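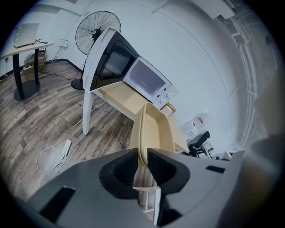

February 19, 2022

Third evening with the Lotader and I finally like it! I wasn't sure I would. The trial kit came from Irbridge in a box so heavy that I left it in the hallway overnight and took the parts upstairs in two trips, swearing a bit on the second one. Then I read the quick-start card twice, ignored it, and had to go back to it anyway when the pairing light wouldn't stop blinking.

So, the kit. It's a gripper you hold in your own hand, you do the chore with it, and the recordings go off to Bostano, who turn them into something a robot arm can learn from. That last part is the service, and that's the bit you pay for every month. The hardware is yours to keep for the trial and then you either buy it or send it back in March. Kanyarat asked me to write up what I think before she signs anything, and she wants it in plain words, so I'm using this diary to get my thoughts lined up first.

Tonight was microwave night. The job list on the app calls it "kitchen appliance, open and place," and you're supposed to do the same thing over and over with little changes each time. Open the door, put the thing in, take the thing out, close the door, start again. My wrist knows all about it. The grip itself is nice, I'll give them that. The rubbery pads on the fingers hold on to thin stuff much better than I expected, and I had been sure that anything skinny would just slide out. Handles and rims are good too. Where I struggle is with anything flat lying on a table, you end up sort of chasing it toward the edge and then catching it, and I don't know if a robot should learn that from me!

The housing is bulky. I keep forgetting how much of it there is in front of my hand, and I bumped the table so many times on the first night that I started moving like somebody carrying soup. Better now. I also learned to pull the chair well away before I start and to look where the cable on the floor is, because walking sideways with your eyes on a pair of gripper fingers is a silly way to get around a room.

The app says I'm at 97 good takes, with 2 thrown out. One of those was me sneezing. The other one it just labeled "motion unclear" and I have no idea what that means, I thought it was one of my best. I wrote to support and got an answer from a Ratree Kongkaew, very friendly, who said I had probably turned too fast between the door and the table. Fair enough (I had been trying to beat my own time). She also told me the starter plan covers 3,084 takes, which sounded like a ridiculous number until I worked out how quickly they pile up when you're doing a short one like the door.

Things to tell Kanyarat: the grip is comfortable for an hour and then it isn't. The charging is slow. The app is pleasant but the review page takes forever to load, and you can't delete a take yourself, you have to flag it and wait. I don't love that. I'd also like to know what happens to the recordings if we cancel, and the terms page is pretty vague there, so I'm going to ask Ratree again tomorrow before I say yes or no.

And the price, of course. If it's only me doing this in the evenings then I think the monthly plan is too much. If Kanyarat gets two of us on it, it starts to look okay. There's a cheaper one just called Lo, without the review service, but then we'd be sorting through all the takes ourselves and I know exactly who "ourselves" would be.

Going to do drawers tomorrow if my wrist is up for it. Must put the Lotader on the charger before bed, I forgot last night and lost half the evening to it.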